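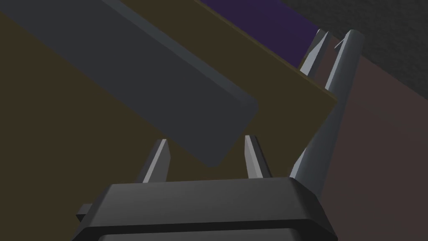
Render: Decha Mahawong

So we bought the boat. I know, I know, I spent most of last year's posts telling you all that renting was the smart move and that anyone who buys a boat for a lake with a three-month season needs a talking-to. Well, consider me talked to, because there is a 19-foot Pidska cuddy sitting on a trailer next to my garage and I go out and look at it every night after dinner like it's a new puppy.

Quick background for anyone new. My husband Ehsan grew up fishing with his uncles and has wanted a boat with a cabin for as long as I've known him. I wanted a pontoon. Flat deck, big shade top, room for a cooler and my sister's kids, what's not to like? We went back and forth for two summers. Then in June he found a listing for this one over on the other side of the county, and the man selling it wanted it out of his yard badly enough to knock $2,000 off before we'd even opened our mouths. That's how I lost the pontoon argument!

It's an older boat. The hull is good, the motor is good (we paid a surveyor to look it over and he was up to his elbows in there for a whole morning, worth every penny), and the upholstery is terrible. The seats had been left uncovered for I don't know how many winters and the vinyl had gone stiff and crackly, the kind that grabs the back of your legs. The cabin cushions smelled like a basement. I pulled them all out the first afternoon and put them straight in the dumpster, and then realized I should have kept them for the pattern. Oops. If you take one thing away from this post, keep your gross cushions until you've traced them.

I ended up making templates out of brown paper, lying on my back in a space made for somebody half my size, with Ehsan passing me tape through the hatch. The V-berth is a funny shape. The two sides are supposed to match and they do not match. I checked it three times, and the left side is a good inch longer than the right, so now I've got cushions marked L and R in permanent marker on the bottom. The foam came from a mattress outlet and I cut it with an electric carving knife, which I'd read about and didn't believe, and it went through like butter. Best part of the whole project.

Then there's the name. She came to us as Jukine, which the seller said was a nickname for his wife, and he got a little teary when he told us, so now I feel like a monster for even thinking about changing it. Ehsan's vote is to leave it alone, bad luck and all that. My vote was for Trirkolia, after the bay where we had our first rental weekend, but try saying that over a radio. We're leaving it for now. The letters are peeling on one side anyway, so from the dock she's "Juk."

Our first real outing was a bit of a comedy. We got to the ramp at 6 a.m. to beat the crowd, and the crowd had the same idea. I'd practiced backing the trailer in the church parking lot and I was pretty good in the church parking lot! At the ramp, with a line of trucks behind me, I went in crooked, pulled out, went in crooked the other way, and finally got out and handed Ehsan the keys. He did it in one go and was very quiet about it, which was smart of him.

But once we were out there... oh, it was lovely. We idled past the marina and opened her up past the last buoy and I topped out at 37 on the dash, squealing the whole time. She's heavier than the rentals and she doesn't slap around in the chop the way they did. We ate egg sandwiches at anchor and I took a nap in the cabin on my own lopsided cushions. The hatch lets a breeze through if you point the bow right. I could have stayed till dark.

Things still on the list: the bilge pump switch works when it feels like it, the sink drains slower than it fills, and one of the cup holders is missing completely, just a round hole in the fiberglass where I have now lost a pen and a tube of lip balm. The bimini needs new straps. A guy at Ghasemi Marine quoted us for a full set of seat covers and I had to sit down, so I'll be doing those myself too, probably over the winter if my sewing machine holds up. Has anyone sewn marine vinyl on a regular home machine? What needle did you use? I've gotten 5 different answers so far and two of them were from my mother.

We're heading out again this weekend, weather allowing, with my sister and both kids. I've bought life jackets in every size and hidden the good snacks in the berth locker under the cushion marked R.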